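Mendwood Household Notes
Home > Workshop and Storage > After the Campaign

Cleaning, fixing and storing campaign gear at home
By Prodromos Balaskas
5 December 2018

Our house in Hamel was the headquarters for a state house campaign this year, and I loved nearly every minute of it. The garage was full of signs, the dining table vanished under walk lists in July, and we got through 1,145 hand-addressed postcards between the kitchen and the front porch. Then the election was over and all that stuff was still here!

Whichever side you were on and however it went for you, there's a good chance you have some of it too. These are the things that worked for us, plus a few from readers in Kesel who went through the same thing with a school board race.

Getting the signs in

Check your town's deadline first. It's different all over. Ours gives you a set number of days after the election and the next town over has a different number, so look it up or call the clerk. We had 200 signs out and I wanted them all back (we came close).

Pull the wire stake and the sign together, straight up, with both hands low on the wire. If the ground is hard, rock the stake front to back along the flat side of the sign. Twisting is what bends the legs. Wear leather work gloves. The cut ends of the wire are sharp and they will go right through a garden glove.

Put an old shower curtain down in the car before you load anything. I learned this after the first trip, and there is still clay in places I can't reach with the vacuum.

Separating signs and stakes

Hold the sign flat on a bench with the stake hanging over the edge and pull the wire in short tugs. If it's stuck with dirt, run a little water down the flutes and wait five minutes. Pliers are fine for the wire but keep them off the plastic.

Bent stakes can usually be saved. Clamp the straight part between two scraps of 2x4 in the vise and push the bent part back by hand. A hammer leaves kinks, and a kinked leg won't slide into the sign next time. Any stake with a broken weld goes to scrap metal – the yard out by Prestcombe takes them by the bundle, and yours may too. Call before you drive over.

Washing corrugated plastic

Warm water, a squirt of dish soap and a soft car-wash brush. That's all you need. Wash them on the grass and rinse from the top with the flutes running up and down so the water can get out.

Stay away from acetone and lacquer thinner if you mean to use the signs again, as they can take the ink off with the dirt. Rubbing alcohol on a rag is good for tree sap, but try it on a corner first. For tape residue I use a dab of cooking oil, leave it ten minutes, then wash with soap.

Dry them standing on edge with the flutes vertical. This matters more than anything else on this page! Water sits inside those little channels for ages, and if you stack them wet you'll open the pile in spring to black specks and a smell like an old boot. Lean them against a fence with a gap between each one. Two dry days outside, or four in a garage with a fan on.

Storing signs flat

Heat curls them and so does leaning. Stack them flat, face to face and back to back, in bundles you can lift without grunting. I tie each bundle with strips of old T-shirt. String cuts into the edges.

A shelf in the garage is good. The attic is not, at least where summers are hot. If you're short of space, under a bed works very well for the standard size. Slide a flat piece of cardboard underneath so the bottom sign doesn't pick up grit and drag it across the floor. Felt pads stuck to the corners of the cardboard make it glide. Measure the clearance under the bed frame before you build the stack, not after (ask me how I know).

Stakes go in a tall trash can, legs down. Tie a rag around the tops so they stay put.

Signs you can't use again

If there's a year or a ballot measure number on it, the sign has had its day. Corrugated plastic is wonderful stuff around the house, though, and I've had more fun with this part than I expected:

Drawer liners for the workshop. Cut with a utility knife and a straightedge, printed side down.

A knee pad for gardening. Two layers, taped all the way around with duct tape.

Boot trays. Score the back an inch and a half from each edge, fold up, and tape the corners on the outside. They drip a bit at the corners if the snow is heavy.

Drip shields behind paint cans.

A windbreak for young tomato plants. Leave these on the stakes.

A backing board for sanding small parts. Spray glue and a sheet of 220 grit.

To fold it cleanly, cut through one skin only, along a flute, and bend away from the cut. To cut all the way through, take several light passes and keep your other hand well behind the blade.

Most curbside programs won't take the plastic, even though it may have a recycling mark. Ask your county about drop-off days. The Kesel group got together with the other campaigns in their district and brought everything in one truck, both parties in the same load, which I think is terrific.

Door hangers, walk lists and paper

Leftover door hangers on uncoated stock can go in with mixed paper. The glossy ones usually can too, but take off rubber bands and any plastic sleeves.

Walk lists are another matter. They have names, addresses and sometimes phone numbers on them, and your neighbors deserve better than to have those blowing around the recycling bin. Check with the campaign first in case they need to be returned. Then shred them. A small home shredder gets hot after a few minutes, so feed it a few sheets at a time and take breaks. We had roughly 70 pages of marked-up lists and did them over two evenings with the radio on.

Shredded paper makes good packing for holiday ornaments. It's fine in the compost in thin layers, too, as long as it's plain paper with ordinary black ink.

Keep your receipts and anything to do with money. Those have rules of their own, and the person who filed the reports will know how long you have to hang on to them.

Clipboards and pens

Clipboards pick up a terrible film of sunscreen, coffee and tape. Baking soda and water mixed to a paste, rubbed on with a damp cloth, takes it off hardboard without soaking it. Wipe and dry right away or the edges swell. A drop of sewing machine oil on the spring stops the squeak.

Test every pen before you put it in the box. I threw out 37 dead ones. Scribble on the sole of a rubber shoe to start a ballpoint that has ink but won't write – it grabs the ball better than paper does.

T-shirts

Turn them inside out, wash cold, and hang them up. The dryer is what cracks the print. For underarm stains, soak for an hour in a quart of warm water with a quarter cup of white vinegar, then wash as usual, with no bleach in the same load. Shirts past saving make the best shop rags I've ever owned.

Coffee urns

If you borrowed one for the phone bank, give it back clean! Fill it with equal parts water and white vinegar, run a full cycle, let it stand half an hour, then run plain water through twice. Take the spigot apart if it unscrews. There's always old coffee behind the washer, and a pipe cleaner will get it out. Dry the parts overnight with the lid off.

Buttons and pins

Line a shallow box with felt and lay them in one layer with the pins closed. Damp rusts the backs, so tuck in one of those little silica packets from a shoebox. My grandfather's are from races back in Prestcombe that I can't find in any book, and they still shine.

More in Workshop and Storage: Straightening tent poles; Getting tape off hardwood; Folding tables that wobble
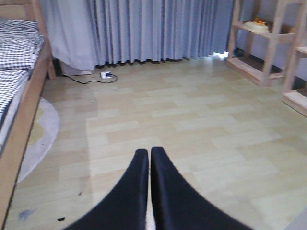
Light wood-look planks on the bedroom floor.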